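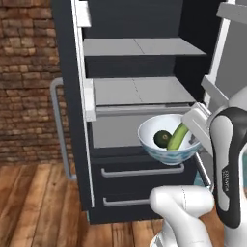

What should you look at first when you compare grippers for kitchen work?

How the fingers hold a thin edge. Boxes and cans forgive almost anything, and dishes don't.

I learned that the slow way. I spent most of May at my desk with coffee going cold, running kitchen chores in simulation for a project called Stunik, and I'd started out caring mostly about grip force. Bigger number, better gripper, right? Then I gave the arm a bowl by the rim with an avocado in it and changed my mind before lunch.

We had two candidates on the list. The Hakitano is a plain parallel gripper with short fingers. The Illato has longer, softer ones and a price tag that made me close the browser tab the first time. I ran 400 attempts with each, same arm, same fridge, same bowl, same controller settings. The Hakitano got the bowl onto a shelf 312 times. The Illato did worse! Those lovely soft fingers let the bowl tip whenever the wrist turned, and the vegetables went over the side (simulated cleanup is my favorite kind).

I should say the controller mattered more than I wanted it to. We use Yakubu, and its default wrist speed is fine for blocks on a table. With a full bowl I turned it down to 60 percent and both grippers looked a lot smarter. If you're testing at home or in a small lab, do that before you spend money on new fingers.

Camera placement gave me the most grief. Up close, the hand covers part of whatever it's holding, so the view you'd like to have for placing a dish is the one you lose. I added a second camera on the other side and moved it 2 inches at a time until the far rim stayed in sight — dull work, and I'd do it again tomorrow.

Next up are the fridge drawers. Bar handles ought to suit short fingers, but I thought soft fingers would suit bowls, so I'm keeping my guesses to myself until the runs are in.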